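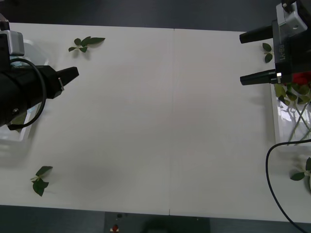

Figure 1. Two-arm station with clear containers at either side and red roses at the right.

Darnness Stem Handling Set: Data Card

Maintained by Troels Bisgaard, Itodis
Released 2021-02-01

Scope
The set holds 912 recordings of two robot arms handling cut-length stems at a shared table. It supports the Laxdal working rules for two-arm stations.

Rules for recording
1. Each session shall be supervised by one trained operator, who keeps the stop control within reach.
2. Cables shall be checked for wear before every session and again after 60 recordings.
3. Loose leaves may remain on the table. They shall not be removed while the arms are powered.
4. Failed attempts shall be kept and labelled as such.
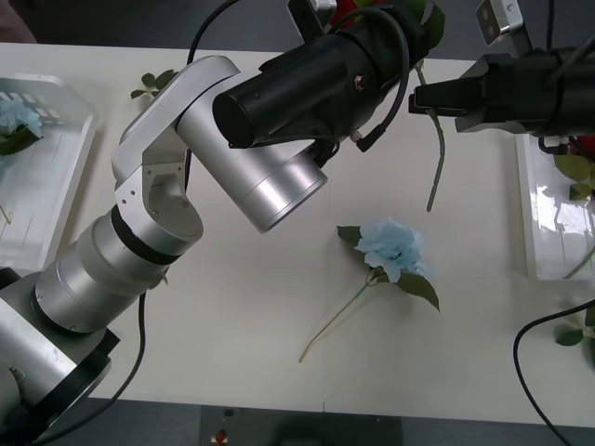
Figure 2. Both arms over the table, with a light blue artificial flower near the middle.

Known limits
Camera positions are fixed. Labels for 113 recordings have had a single review and should not be used for testing.

Permitted use
Research and teaching. Other uses require written consent from Itodis.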